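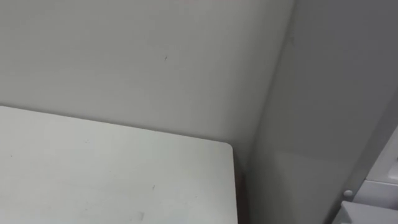 Work table in Room 16, surface and adjoining wall.

Hirimholm Residents' Help Pages
Section: Shared Rooms and Furnishings
Topic: Marks on a pale work table and on the wall behind it

Question
Submitted by Jamie Mapplebeck, June 25, 2002

I am responsible for the return of Room 16 at the Hirimholm community building at the end of our group's term of use. The agreement requires that the table and the walls be handed back "clean and free of marks attributable to the user," and a deposit of 400 is held against this condition.

The table has a flat, matte top in a light gray-white color. It has been cleared. A few small marks remain on it, among them a tiny dark speck and, closer to the front, a faint grayish smudge in the form of a short streak. There is also a small, thin dark mark on the wall behind the table, well above the level of the top. The wall is a plain pale gray and any uneven patch of cleaning would be noticed on it.

I have wiped the table once with a cloth dampened in plain water. The smudge did not change. I have not touched the wall. I would be grateful for advice on the following points.

First, what should be used on a matte surface so that the cleaned area does not become shinier than the rest? Second, may the wall mark be treated with the same product? Third, if the marks do not come away, is it preferable to report them before the inspection or to wait until the inspector raises them? The inspection form supplied to me does not mention tables at all, although the agreement does.

The material of the top is not stated in the inventory. It is listed only as "table, work, light, rounded corners."

Answer 1
Submitted by Ilir Grgić

As the material of the top has not been established, the mildest method should be attempted first and the stronger ones only as needed.

Begin with warm water and a small amount of ordinary dishwashing liquid. Apply it to a soft white cloth and wring the cloth until it no longer drips. A colored cloth should not be used, as dye may transfer to a pale surface. Wipe the smudge along its length with light pressure, turn the cloth to a clean side, and repeat. Rinse with a second cloth dampened in clear water and dry at once with a third.

If the streak is still visible when the table has dried, try a white eraser of the kind sold for drawing. Gray streaks on light tops are very often left by pencil, by a metal object drawn across the surface, or by the rubber foot of a piece of equipment, and an eraser will lift the first and sometimes the last of these. Brush the crumbs away. Do not wipe them with a wet cloth.

The speck should be examined with a fingertip before anything is applied to it. A raised speck is a deposit, and may be softened under a damp cloth for several minutes and then eased off with the edge of a plastic card. A speck that cannot be felt may be a stain or a flaw in the top itself. A speck that feels like a small pit is damage, and cleaning will not help it.

Scouring powder, steel wool and the abrasive side of a kitchen sponge should be avoided entirely. Each of them will polish a matte finish, and a polished patch is more noticeable than the mark it replaced. The melamine foam blocks now offered in some stores are also abrasive. I would keep those for last and test them on the underside of the table.

With regard to the wall, the same soap solution may be used, but with a much drier cloth and with a dabbing motion. Flat wall paint burnishes readily. If the mark is a scratch, leave it alone.

Answer 2
Submitted by Ognjen Kadrić

We used Gurkitz cream on tables in the hall and it was satisfactory. One container is sufficient. Apply, wait, remove. I do not know whether it is suitable for walls. In my opinion the wall mark is too small to be of concern and no deposit has been withheld for such a thing to my knowledge.

Answer 3
Submitted by Ognjen Babić

I held the keys for the upper rooms for several terms and can address the third point, which the previous answers leave open.

Marks should be reported before the inspection. The agreement (paragraph 41 in the current text) distinguishes between marks "declared" and marks "found." A declared mark is compared with the condition sheet signed at the start of the term, and if it appears there, or if it is judged to be ordinary wear, no charge is made. A found mark is charged at the standard rate of 100 for each surface affected, and the user must then apply in writing to have the charge reviewed. The table top and the wall count as two surfaces.

Ms. or Mr. Mapplebeck should therefore request a copy of the condition sheet from the building office. The sheets for Room 16 are filed under Živković, the name of the previous holder, and the office may need to be told this. Several of the tables had been in use for years before the present agreement was drawn up, and it is quite possible that the speck is already listed.

The declaration may be made on a plain sheet of paper. It should state the room number, the surface, the position of the mark, and what has been done to remove it. The plain-water wiping should be included. A photograph may be attached but is not required.

I would not recommend touching up the wall with paint. The office holds a remainder of the original color, but it was mixed in a separate batch, and the repairs made with it in the corridor are lighter than the wall. That work is best left to the building.

As to Mr. Kadrić's suggestion, cream cleaners differ a good deal in how coarse they are. The label should be read with matte surfaces in mind before any is put on the table.

Further note from the person asking
Submitted by Jamie Mapplebeck

I thank all three correspondents. The office has located the condition sheet. It lists "minor marks, table top" without further detail and says nothing of the wall. I have submitted a declaration for both surfaces and will proceed with the soap solution on the table only. The speck cannot be felt with a fingertip.

Related topics
Returning keys to the Hirimholm office
Removing adhesive from painted doors
Who pays for replacement chairs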